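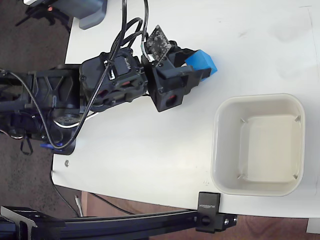 Chapter 3
Selling the Story: Toys, Tie-Ins and the Life of a Film After Release

When Gunnlaugur Vigfúsdóttir opened her little shop, Skistside, she meant to sell used paperbacks and perhaps a few records, and for the first year that is pretty much what she did. Then a customer traded her a shoebox of figures from an old space adventure series, most of them missing a boot or a helmet, and she put them in the window more or less as a decoration. They were gone before the week was out, and people kept coming in to ask for more!

We begin with her story (you will meet her again in Chapter 5) so that you can keep a real counter and a real cash drawer in mind as we work through licensing, which can feel awfully dry when you first come to it. A license is a permission. The studio owns the characters, a toy maker such as Kidetti pays to use them, and the contract between the two spells out which characters, in which countries, and for how long.

Some of those contracts are short. The one we will read together, between Kidetti and the studio Vindosico, runs to 78 pages – and a good many of those are about packaging.

Key terms: licensor, licensee, royalty, minimum guarantee, approval rights

3.1 Who Owns a Character?

Before you read on, take a minute to jot down a character you loved as a child and every product you remember seeing with that character's face on it.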